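Perguntas frequentes sobre a Assembleia de Bairro de Clolaven

O que é a Assembleia de Bairro?
É uma reunião aberta aos moradores de Clolaven, convocada pela junta local, onde se discutem assuntos do bairro e se votam recomendações. As recomendações seguem para o executivo, que tem 30 dias para responder por escrito.

Quem pode participar?
Qualquer pessoa com 16 anos ou mais que viva, estude ou trabalhe no bairro. Para votar é preciso residir em Clolaven e constar do caderno de moradores. Quem mora na zona da Rua Miah pertence a Clolaven desde a revisão dos limites, mesmo que a correspondência ainda indique Plernbridge.

Quando e onde se realiza?
Há seis sessões por ano, sempre a uma sexta-feira, às 19h, no Salão Ceso. Em agosto não há sessão. A de dezembro é dedicada ao orçamento do ano seguinte e costuma acabar mais tarde.

Como proponho um tema?
Preencha o formulário disponível na receção da junta ou envie o pedido por carta. O pedido deve trazer o nome, a morada, um resumo do assunto e a assinatura de cinco moradores. Pedidos entregues na própria semana da sessão passam para a seguinte.

Posso falar sem me ter inscrito?
Sim. No fim de cada sessão há um período aberto ao público, com três minutos por pessoa. A inscrição faz-se à entrada, por ordem de chegada.
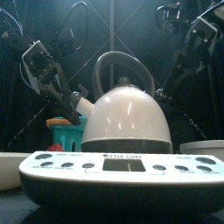
As perguntas que não tenham resposta na hora são registadas em ata e respondidas por carta ou correio eletrónico, conforme a preferência indicada na inscrição.

De quanto dispõe o fundo de pequenas melhorias?
Cada projeto pode receber até 975 euros. O fundo cobre materiais e pequenas reparações em espaços públicos - bancos, floreiras, sinalização. Não cobre salários nem obras em propriedade privada.

As decisões da Assembleia são vinculativas?
Não. São recomendações. Quando o executivo não as segue, tem de justificar a decisão, e a justificação é publicada com a ata.

Onde posso consultar as atas?
Na receção da junta, em papel, e na página de documentos deste sítio. As atas anteriores à mudança de instalações só existem em papel e devem ser pedidas com antecedência.

O salão é acessível a cadeiras de rodas?
Sim, pela entrada lateral. Se precisar de intérprete de língua gestual, avise a junta com uma semana de antecedência.

Com quem devo falar?
Nii Gbeho preside à mesa e recebe moradores por marcação. Para inscrições, atas e candidaturas ao fundo, contacte Jytte Þorgeirsson, na secretaria.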